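**Eltell Publishes Results of Household and Shop-Floor Chore Trials**

BRITHAM, March 1, 2021 — Eltell today released the results of a trial that asked whether two-armed robots are ready to take over small daily chores at home and in light workshops. The short answer in the report is that they can do parts of some chores, slowly, and that a person still needs to be close by.

The trial, named Grorkasum, began in December and covered 15 chores. Ten were household jobs such as putting away flatware, wiping a counter and folding towels. The other five came from the shop floor and included sorting fasteners and returning hand tools to a rack. Each chore was scored on whether it was finished without help and on how long it took compared with a person doing the same thing.

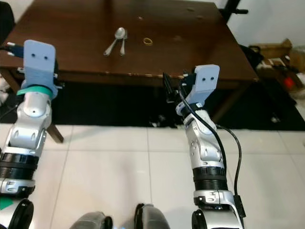
Across 2640 logged attempts, the arms finished 57 percent without a person stepping in. Clearing and sorting hard objects with a steady shape gave the best scores. Cloth, bags and anything that had to be opened gave the worst. On the slowest chores the arms took up to 10 times as long as a person.

Eltell's report spends most of its length on the attempts that needed help. The most common trouble came at the start of a chore, when the gripper had to get hold of something lying flat. Thin handles were missed or pushed along the surface. Once an object was held firmly, the rest of the job usually went as planned.

The trial was run jointly with Després, a maker of kitchen and workshop storage, which supplied the drawer units and wrote the shop-floor tasks. Després joined to learn how its products would need to change if machines were to load and unload them.
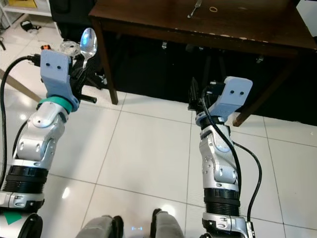
Mixed tabletops were a separate part of the work. Homes and repair benches seldom present one kind of object at a time, and a machine that handles only flatware would be of little use to most buyers. A gripper may be able to hold a spoon upright by its handle, bowl at the top, and still have a rubber band left to deal with on the table. The report treats picking up, carrying and putting down as separate skills for this reason, and scores each one separately.

Eltell does not plan to sell a household robot on the strength of these results. The company expects shop-floor sorting to reach regular use first, in places where the same parts arrive in the same trays. Home use will take longer — the report gives no date.

A second round of Grorkasum will use the same chores with new gripper fingers and a shorter setup time. Després will again take part.

The full report, including the scoring sheets for all chores, is available on request from the Eltell press office in Britham.

**About Eltell**

Eltell develops and tests control software for robot arms used in light assembly, packing and service work. The company is based in Britham.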